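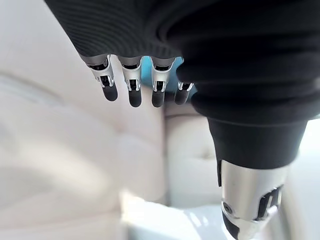

Should a rental listing state the size of a sofa? It should, in inches, with the seat depth given separately from the overall depth.

I manage furnished apartments and read a great many listings. Most give the floor area to the square foot and then describe the furniture as "spacious" or "modern." A tenant can't plan a room with those words. A sectional takes up more floor than any other item in a living room except the rug, and its footprint decides where the desk goes, where the crib goes, and whether the balcony door opens fully.

Overall depth is the figure most often given when any figure is given. It is the less useful one for comfort. A sofa with a thick back and a sofa with a thin back can share an overall depth and differ by 4 inches at the seat. At 24 inches of seat depth, a short adult needs a cushion behind the back to keep both feet on the floor.
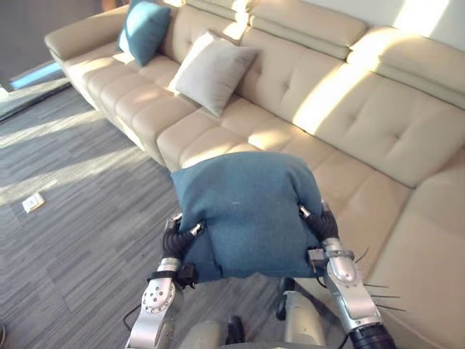 Loose cushions should be left out of the seat depth and listed on their own line. Some agents measure with them in place, others without, and the listing rarely says which. Consuelo Zavala, who runs a small inventory firm, has argued with me that tenants don't read such lines. My own records point the other way. Of the last 79 inquiries I handled before a viewing, most asked for a dimension that a complete listing would have supplied.

The cost is small. Measuring one living room takes two people with a tape a few minutes, and the numbers stay valid until the furniture is replaced. Since January I have required overall width, overall depth, seat depth and seat height for every sofa, plus the narrowest doorway on the route in. The doorway matters to anyone bringing a piece of their own — a bookcase, usually, or a bed frame. Listings without those five numbers go back to the agent.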